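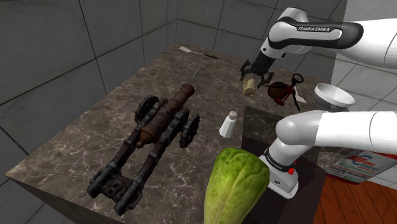

One reader asked why the stop on Lekora kept firing on ordinary down days, and whether a wider one would cost more than it saved.

The fix is to size the stop from the stock's own daily range.

Setting a range-based stop

Open the daily chart and add Average True Range. Leave the period at the default.

Read the latest value and multiply it by 2. Subtract the result from your entry price. For Diltine, bought at 307, the stop came out at 236, a gap of 71 points per share.

Divide the dollars you are willing to lose by that gap. The answer is the number of shares to buy. Round down.

Enter the stop as good-till-canceled. Day orders expire at the close.

Recalculate every Friday after the close. Raise the stop if the new figure is higher. Never lower it.

Gaps at the open can fill well below the stop price.

7 comments | 2 shares
Contact | © Pasosance | Back to top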